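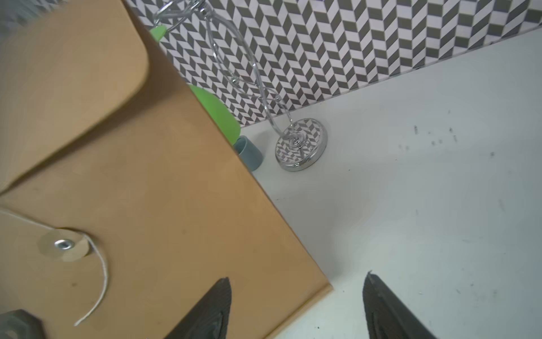 The **Jorkoron Open Day** is a public demonstration of household robot manipulation held at the Jorkoron workshop in Dandville. The edition described in this article took place on 12 Aug 2024. It was organised by Dagný Thorlacius, who leads the manipulation group, and Said Ghoneim, who was responsible for the control software.

## Background

Jorkoron develops arms and two-fingered grippers for use in domestic kitchens. Before the open day, visits to the workshop were by appointment and limited to suppliers and students. The public format was adopted after the group moved its test kitchen to the ground floor, where a viewing area could be fitted behind a low rail.

## Demonstration

The programme was built on the handling of packaging, with emphasis on cardboard boxes that have flaps and string closures. A closure of this type has a paper disc held by a metal grommet, with a thin string wound around it. It is regarded as a hard case for a gripper because the string has no fixed shape and lies close to the surface of the card.

Work was carried out on a white countertop against a wall of grey and white chevron tile. Ordinary kitchen objects were left standing on the counter during the runs. The group considers a cleared bench a poor guide to how a robot will behave in a home.

Two control methods were shown:

- **Tazi**, in which an operator guides the arm by hand controls and the movements are recorded.
- **Gelel**, in which the arm acts on its own from recorded movements, using the view from a small camera at the wrist.

Each session was followed by a question period. Visitors could watch the wrist view on a screen beside the rail.

## Attendance and results

The workshop admitted 250 visitors over the day. Ghoneim's report lists 71 runs under Gelel, of which 70 were completed without an operator stopping the arm. The remaining run was halted when the box slid out of reach. Runs under Tazi were not scored.

## Later use

Recordings from the day were added to the group's training material. Thorlacius later proposed a lower counter for the viewing side, as children at the rail had been unable to see the gripper fingers during the string task.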